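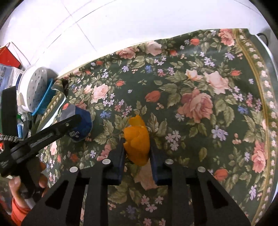 Date : 2025-01-06
Objet : Re: [pinces] perte de serrage, lot d'octobre

Bonjour à tous,

Je reste sceptique sur l'explication par le firmware.

> Chez Dovesmont, 20 lâchers sur 294 prises,
> toujours avec des morceaux courbes. Kwon pense
> à un retard du codeur, corrigé dans la
> prochaine version. On peut clore le ticket ?

Non, on ne peut pas. Un retard du codeur toucherait aussi les objets plats, et le journal n'en signale aucun. Je regarderais d'abord les patins : sur une surface bombée, le contact se réduit à peu de chose -- et le seuil d'alerte, lui, n'a jamais été revu.

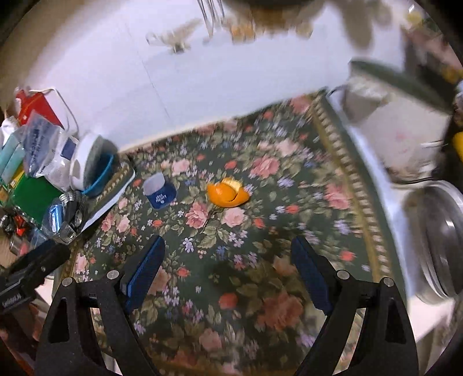 Autre point, plus gênant : lors de 5 de ces lâchers, Monda a continué d'afficher « prise OK ». Si l'état est déduit de l'écartement des doigts seul, la mise à jour n'y changera rien. Avant de clore, je voudrais 100 prises avec l'ancien firmware et des patins neufs, puis autant avec le nouveau. Sitberg a-t-il encore des patins en stock ?

D'ici là, le ticket reste ouvert de mon côté.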